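Girnmont Releases Version 7 of Its Planning Software for Two-Arm Robots

New release brings perception, grasp selection and motion planning into one program and shortens setup for table-top handling work

HENDTON – Girnmont, a developer of control and planning software for robot arms, announced in June the general release of Girnmont Planner 7, a major update to the company's software for two-arm work cells. The release is available to all current license holders at no added charge and to new customers through the company's office in Hendton and its partner Altıntaş.

Planner 7 is intended for sites where two arms share one table and handle objects of mixed shape, such as cups, mugs, trays and small containers. In earlier versions, the software that located an object, the software that chose a grasp and the software that moved the arm ran as separate programs and passed their results along a chain. Planner 7 runs all three in a single process with a shared model of the table. When the estimate of an object's position changes, the chosen grasp and the path of both arms are updated together.

"Our customers told us that their arms were well made and their cameras were good, and that the waiting happened in between," said Elmarie Msimang, chief executive of Girnmont. "An arm would stop over the table while one program caught up with another. We rebuilt the core of the product to remove that wait, and we took the time needed to do it properly."

Grasp selection for everyday objects

The largest change in Planner 7 concerns the way the software decides where to take hold of an object. Version 6 relied on a library of stored shapes, and each new item had to be measured and entered before it could be handled. Planner 7 proposes grasps from the camera view alone and ranks them by three measures: how well the fingers are expected to hold, how much room remains for the second arm, and whether the object can be set down again without a change of grip.

Objects with handles received particular attention during development. A handle narrows the space open to a two-fingered gripper, and a grasp that suits the body of a mug may leave the wrist at an angle from which the next move is difficult. The new ranking weighs the body and the handle together and plans the lift and the placement before the fingers close.

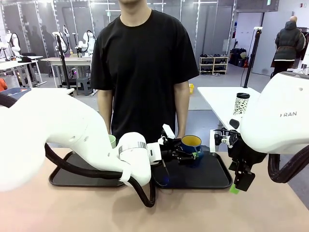 Does a site need to replace its arms or grippers to use Planner 7?

Existing hardware can stay in place. Planner 7 works with any arm and gripper that version 6 supported, and the update is installed on the control computer only. Sites that use a gripper outside the supported list may describe it in a short text file, using the template supplied with the release.

Two arms, one plan

Planner 7 treats a pair of arms as one machine with a shared set of limits. Each path is checked against the other arm, the table and any fixed equipment entered by the operator. Cables are now part of that check. An operator may assign a cable to each arm, together with its length and the points at which it is fastened, and the planner will avoid wrist turns that would pull the cable tight or wind it around the arm.

"Cables were the request we heard most often from the people who run these cells every day," said Adeel Lodhi, head of motion planning at Girnmont. "A path can be short and free of collisions and still be a poor path if the wrist has made one turn too many by the end of it. The planner now keeps track of those turns over a whole shift – earlier versions looked only at the move in hand."

The control loop has also been revised. Planner 7 refreshes its model of the table 30 times per second on the recommended computer. If a refresh is missed, both arms slow to a reduced speed set by the operator and return to normal speed once the model is current. Every such event is written to the log with the time, the position of each joint and the state of each gripper.

Tools for operators and engineers

The release includes a redesigned operator screen and a set of tools for engineers who maintain the cell. The replay tool allows any of the last 60 tasks to be viewed step by step, with the planned path shown beside the path that was driven. Grasps that were considered and set aside are also listed, with the score each one received. Engineers may change a setting and run the same task again in simulation before the change is applied to the cell.

Calibration between camera and arm has been reduced to 16 guided positions. The operator confirms each position on screen, and the software reports the remaining error at the end of the procedure. If the error is above the limit chosen by the site, the software names the positions that should be repeated.

Planner 7 was tested before release at Irkosholm, a handling services company that took part in the early access program. Irkosholm used the software for sorting and placing drinkware on trays and supplied its logs to the Girnmont development team throughout the program.

"The replay tool changed our morning meeting," said Viera Urban, operations manager at Irkosholm. "We used to discuss what we thought the cell had done. Now we open the task and look at it. There are still items that we prefer to place by hand, very thin glass among them, and the Girnmont team has been direct with us about where the limits are."

Known limits are set out in the release notes. Planner 7 doesn't support cells with more than two arms, and grasp selection for clear objects remains a preview feature that is switched off when the software is first installed. Girnmont advises sites that handle clear objects to keep using stored shapes for those items, which Planner 7 continues to read.

Availability and support

Planner 7 may be downloaded from the customer portal. Sites running version 6 can update directly, and their task files will be converted during installation. Sites running version 5 or earlier should contact the support desk before updating, as some task files must be converted in two stages. Version 6 will continue to receive fixes for safety and security faults.

Altıntaş will provide installation and operator training for customers who request it. "Most of the training is now spent on the customer's own tasks," said Naheed Pirzada, director of training at Altıntaş. "The screens are plain enough that we can move on to real work before lunch on the first day."

A technical guide to the new planner, with worked settings for tray loading and item transfer between arms, is included with the download. The support desk in Hendton is open from 8 a.m. to 6 p.m. on working days.

About Girnmont

Girnmont develops perception, planning and control software for robot arms used in handling, assembly and laboratory work. The company is based in Hendton and sells its products directly and through selected partners.

Press contact

Selamawit Belay
Head of Communications, Girnmont
Hendton office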